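Norport lab holds off on a second arm, buys fingertips instead

I stopped by the Okoth workshop in Norport this month to ask how the equipment plan for next year was coming along, and I came away with a page full of numbers and a free coffee. The short version: the second robot arm is off the list for now. The money that's left goes to grippers, wrist cameras and spare parts.

A spare set of fingers from Lulberg, the supplier over in Clillotville, runs $213, and the team wants 7 sets. They'd also like a wrist camera at $689, so there's one on the shelf if the first one quits. I figured fingers would last for years — silly me! They're treated like brake pads over there, and they get their own line in the budget now.

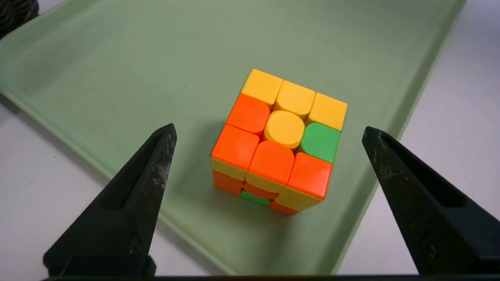 The part I liked best was how cheap the practice stuff is. Puzzle cubes, plastic trays, that kind of thing, all of it lumped together under one line for $22 a month. I've spent more than that on birthday cards (and I don't even like birthday cards).

Lulberg says an order placed before the end of October should ship in one box, which saves on freight. The arm comes up again in the spring, when the workshop finds out what its power upgrade will cost. I'm hoping they get it, mostly so I can go back and watch two of them at once.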